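Home | Kitchen | Laundry | Sickroom | Workshop | Ask Us

Cleaning the house when someone is on chemo: what I'd skip

By Celeste Rivadeneira
29 Jul 2020

When my sister started treatment, people sent me lists. Bleach the doorknobs, boil the sponges, throw out the houseplants, buy a special mop. I did most of it for two weeks and was so tired I could hardly drive her to the clinic. Then I asked her nurse which of it mattered, and the list got a lot shorter. Ask your own team before you copy mine.

Counters and cutting boards

Soap and hot water first, every time. A disinfectant sprayed over grease is mostly wasted. I keep one board for raw meat and one for everything else, and when a board gets deep knife grooves I stop using it. I don't buy the "antimicrobial" kind. The label on the one I looked at promised protection for the board and said nothing of the person eating off it.

Stone counters need a plain dish soap. Vinegar is on every tips page in the world and it will etch marble.
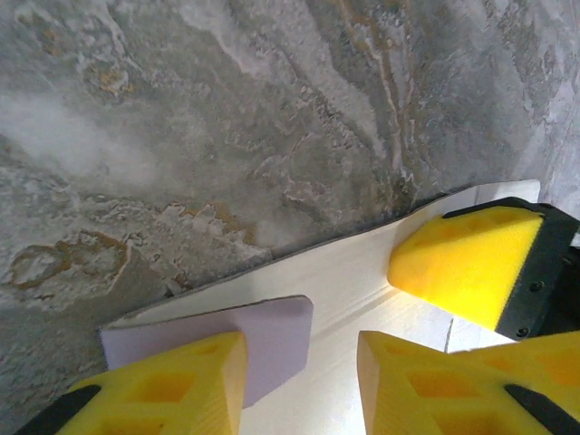
Lempi Lehtinen wrote in to say she used vinegar for everything through her husband's treatment, partly for the smell of clean, and it turned out the smell was what was making him sick. She switched to unscented soap and opened a window. I'd believe that before I'd believe any product test.

Smells

Get rid of the plug-ins and the scented candles. My sister couldn't stand the lemon spray she used to buy by the case. Cold food smells less than hot food, so sandwiches did better than soup. Take the lid off a hot pot in another room if you can.

A Sirko air freshener costs next to nothing and I still say it's money wasted. It puts one smell on top of another.

Laundry after treatment days

Some chemo drugs stay in body fluids for a couple of days, and the clinic should tell you how long in your case. We wore disposable gloves for soiled sheets and washed them apart from the rest. Martti Kemppainen swears by running everything 2 times. Our nurse said the same for soiled things only, so the clean towels got one wash like always.
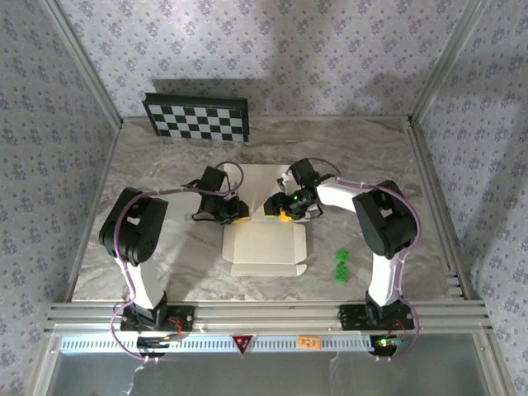

Things I wouldn't pay for

The Kedham "wellness" wipes. They cost more than regular ones and I could not find anything on the package to explain the difference.

Any gadget that claims to kill 1000 kinds of germs. Which ones? The thermometer and the hand soap did more for us, and we already had both.

Write to the editors at the Ask Us page | © Guller Home Pages | Back to top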